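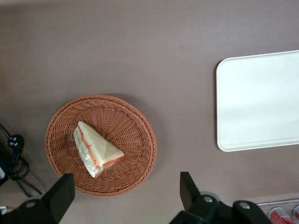
Slide 1 - title. Wait for the latecomers. There will be latecomers, they came by the ring road.

Good evening. I've been asked to talk about pressing, and why Pamus Town stopped doing it in November. I watched all of it, so be gentle with me.

Slide 2 - the league table. Let them find us. Give it a moment, we're quite low.

Seventy points last season. This year we'd need a fair wind and a points deduction for Trenik to get near that. Pause for the Trenik supporters at the back.

Slide 3 - pressing numbers. In the autumn the team made 763 pressures in the opponent's half. In the same number of matches after Christmas, 268. The manager called this "managing our energy". We managed it very well, most of it is still there.

What changed? The front two still run. The midfield looks at them running, as you'd look at a neighbour's dog. So there's a gap of thirty yards, and any side with one decent passer strolls through it. Fellus Athletic did it four times before half-time. Show clip, no sound - the sound is mostly me.

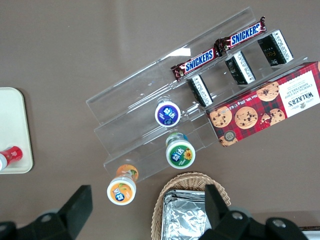 Two Snickers on the top shelf.

Slide 4 - confidence. A back four that doesn't trust its keeper drops off. Once they drop, the midfield drops too, and the strikers are pressing alone in another postcode.

Slide 5 - the Tzavaras match. 1,549 in the ground, our best gate since August, and we lost 3-0. But look at the first 20 minutes. Everyone steps up together. Run the clip twice. Stop it before the penalty.

If short of time, skip slide 6 (set pieces). If not short of time, also consider skipping slide 6.

Questions. Someone will ask about the away kit. I don't know either.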